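Skemdale is a small school that teaches people to write the indexes in the backs of books. If you have ever looked up "whales" and been sent to "see cetaceans," and then looked up "cetaceans" and been sent to "see whales," you already know why there's a school for it.

## How we got here

The school was started by Zulkifli Sumampouw, who had spent a good part of his working life indexing other people's books and a smaller part getting paid for it. His first job was a 913-page history of canal drainage. The publisher, Goh, wanted the index in two weeks and assumed a computer would do most of it. The computer did produce a list. It had the word "water" in it, followed by nearly every page number in the book.

Zulkifli did the thing by hand and missed the deadline. He then got a polite note from the author complaining that he himself appeared under "Author, opinions of" and asking whether this could be made to sound less like a medical condition. It was changed to "Author, views of." They are still on good terms.

After that came cookbooks, a run of church histories, two guides to beekeeping that disagreed with each other, and the memoirs of a retired judge who wanted no entry for his first wife and eleven for his dog. People began asking Zulkifli how he learned to do this. He had learned by doing it badly in private. It seemed worth trying to save other people a few years of that, so he rented two rooms in Gusgate above what was then a shoe repair shop, bought some chairs, and called it a school. 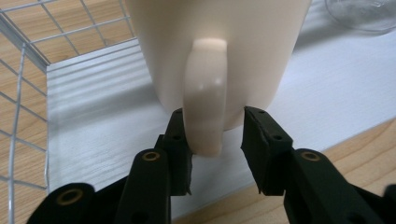
*A cream mug at Gusgate, seen from up close.*

## What we teach

The main course has 36 lessons. It starts with reading, which annoys people. Most new students think they can read, and of course they can, but they read for pleasure or for the plot. An indexer reads the way a person walks through a house looking for light switches. You want to know where somebody who has never been there will put their hand in the dark.

After reading we do headings, subheadings, cross-references, names (Scottish, Spanish, royal, and married four times), and the long and painful unit on alphabetical order. Yes, there is a unit on alphabetical order. There are two main systems, and they do not agree on whether "New York" comes before "newborn." Friendships have cooled over it. We teach both and let you pick, and then your publisher picks the other one.

The second half of the course is practice. Every student indexes one whole short book, then one whole long one. The long one usually comes out at 3000 entries before cutting, and the cutting is where most of the learning gets done. You'll find out that you wrote "see also marriage" under both "debt" and "weather," and you will have to decide if you meant it.

Students who finish can go on to Zolside, our advanced program, which runs each October and takes on the books no sensible person would volunteer for. Past Zolside projects include a dictionary of knots, a collected letters in which everyone was named Henry, and a three-volume study of fences. The fences were more interesting than you'd think. Volume two drags.

## Who teaches it

There are two of us full time, and we have different ideas about nearly everything except commas.

Zulkifli teaches the first half. He is patient with beginners and short with printers. His feedback comes in pencil, very small, and students have been known to borrow a magnifying glass only to find that the note says "good."

Gertraud Frei teaches the second half and runs Zolside. She came to us from medical publishing, where a wrong page number can matter a great deal more than it does in a book on fences, and she has never quite lowered her standards to meet ours. Gertraud believes that an index is a piece of writing and should be read out loud before it's handed in. So we do that. An afternoon of it is a strange experience, somewhere between a poetry reading and a roll call.

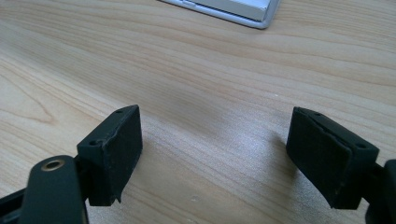 They argue most about passing mentions. If a book on soup says, once, that Napoleon liked it hot, does Napoleon get an entry? Zulkifli says yes, because somebody will look. Gertraud says that anyone looking for Napoleon in a book on soup deserves a quiet afternoon. This has been going on for years and has become part of lesson 12.

## Who comes here

We take 49 students a year. The number was set by the chairs, and then we got used to it.

They are a mixed bunch. We get librarians, naturally, and retired teachers, and a good many people from office jobs who keep their own cupboards labeled and have started to suspect it might be a calling. Some writers come too, wanting to index their own books. We are happy to teach them and would gently suggest they get someone else to do it. Writers tend to index what they wish they had said.

You don't need a degree. You do need to be able to sit still, read a chapter on sewage policy, and care where things are. A bit of stubbornness helps. So does a second source of income, at least at first, and we'd sooner say so on this page than have you hear it in lesson 20.

## What we don't do

We don't index your book for you. We get asked weekly. We do keep a list of former students who are taking work, and we'll send it to anyone who writes in. Please tell them the real page count. They can tell.

We don't offer a one-day version of the course. We tried it once. Everyone had a lovely lunch and got as far as the letter C.

We don't have strong views on software. Students use whatever they like, including index cards, which still work in a power cut and only let you down if there's a window open.

## Finding us

We're still in the same two rooms in Gusgate, up the stairs on the left. The door on the right is a dentist, who has been very nice about it. Visitors are welcome whenever a class isn't reading aloud, and if one is, you can sit at the back, provided you don't mind hearing the whole of "Henry (nephew)" before anyone gets up to say hello.

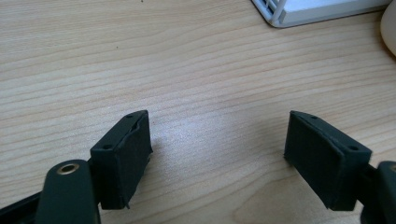
*Tabletop, Gusgate.*

Write to the school office for the current course booklet. It has an index. If you find a mistake in it, please send it to Gertraud and leave Zulkifli out of it, as he did that one.

*Page last updated Sep 2, 2026*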